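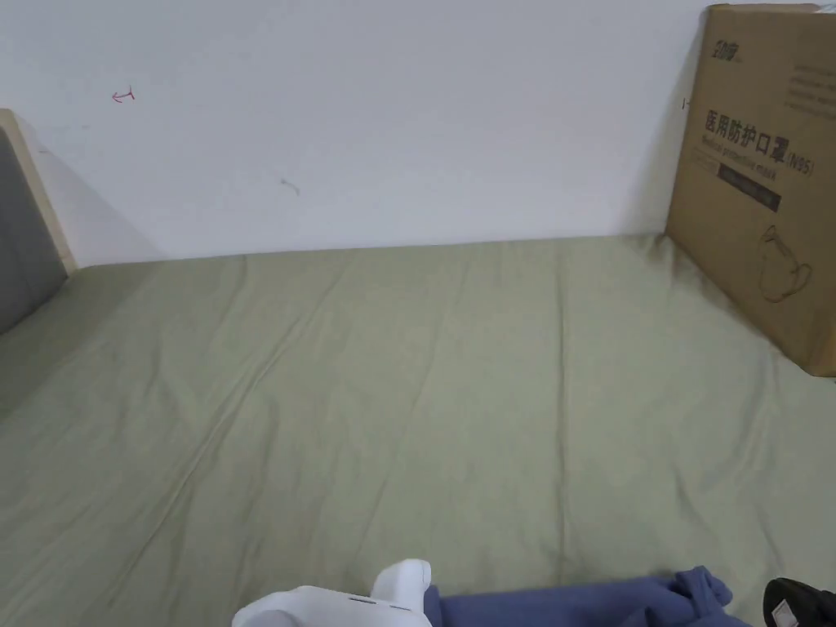 Fiction

The Terkness Place
by Aidoo

The letter from the University of Divance was dated 04/03/2012 and addressed to "The Applicant, Terkness Hall of Residence, Room 7". It informed the Applicant that, following the closure of the college at Terkness, her place on the second-year course in hydrology would be honoured, subject to the production of her original certificates.

The Applicant replied by return of post. She stated that her certificates were held in the Registry at Terkness, that the Registry had been locked on the day of the closure, and that she would be grateful for the University's advice.

The University advised that she should apply to the Registry.

She applied to the Registry. She wrote the application by hand and put it under the door, where she could see the corner of it resting against her first application and the applications of other students. She then walked back along the river, past the gauging post she had read each morning for 2 years, and entered the level in her notebook, although the department to which she reported it had ceased to exist.

In due course the Ministry appointed a Receiver of Academic Records, with an office in Breltavo. Students were invited to attend in person. The journey was one of 189 miles, and the Applicant made it by the night coach with a change of clothes, her notebook and a letter from her landlady confirming that she was who she said she was.

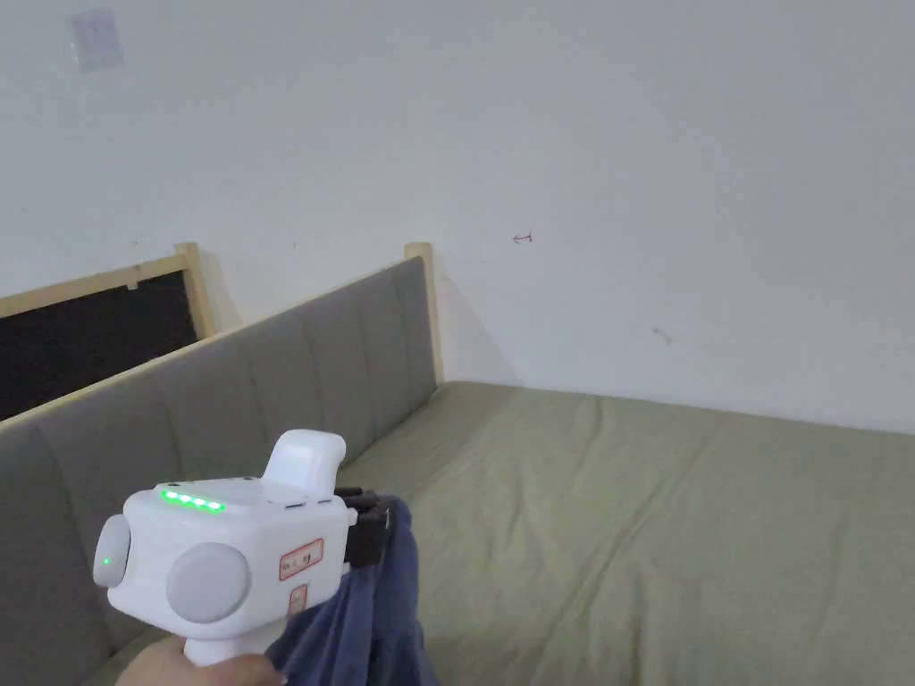 The Receiver's office opened at nine. There were 60 chairs and they were all taken. At noon a clerk came out and explained that the Receiver had authority over records which had been transferred to him, and that the Terkness records had not been transferred, the key being with the Principal and the Principal being abroad. He asked whether there were any questions. A young man at the back asked whether he was still a student. The clerk wrote this down.

The Applicant waited until the room had thinned and put her notebook on the counter. She said that it was not a certificate. It was the height of the river at Terkness, morning by morning, with her initials against each figure and, up to the closure, those of her tutor.

The clerk turned the pages for some time. He asked what had happened on the date where the figure was underlined twice. She told him that the lower road had flooded, and that the students had carried the library up to the first floor. He said that his mother lived on the lower road.

He stamped the inside cover, which he was permitted to do with any document received, and wrote the word "Seen" beneath the stamp.

In August the University of Divance wrote again. It had considered the item submitted and could find no regulation under which it might be accepted, nor any under which it might be returned. Pending clarification, the Applicant was requested to attend for enrolment and to bring the readings up to date.

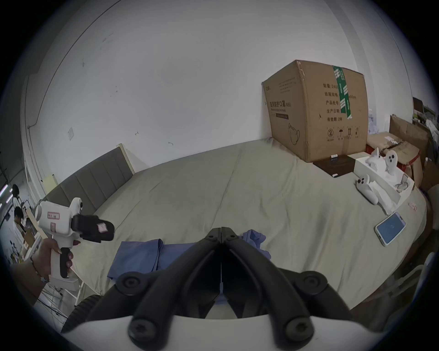 Grey upholstered headboard and pale grey-green sheet.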